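Speaker notes - Wool care and fibre felting, Tustarside textile evening
Bujar Mladenović, 10 Sep 2021

Slide 1. Start with scale structure. Wool fibre carries overlapping scales. Heat, moisture and agitation let them lock, and the fabric shrinks. Pause for questions on colour loss - defer to slide 4.

Slide 2. Rumivden trial. 726 washed swatches, 3 detergents, neutral to alkaline. Stress that the alkaline set felted first. Do not read the table aloud.
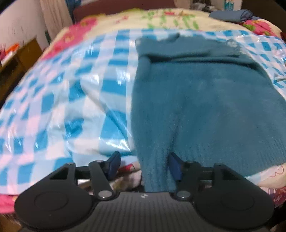

Slide 3: Teal knit laid out on a checkered plastic sheet.

Flat drying. A soaked knit hung from a line stretches under its own weight, mostly at the shoulders. Support the full area, ease to measured size, keep out of direct sun. Mention that a plastic sheet blocks airflow from underneath, so turn the garment partway through.

Slide 4. Dye behaviour. Acid dyes bond well to wool, less well to blends. Vesarton results are on the handout. Skip if running over.

Slide 5. Storage. Clean before folding. Moth larvae favour soiled fibre. Hand over to Krasniqi for the mending session.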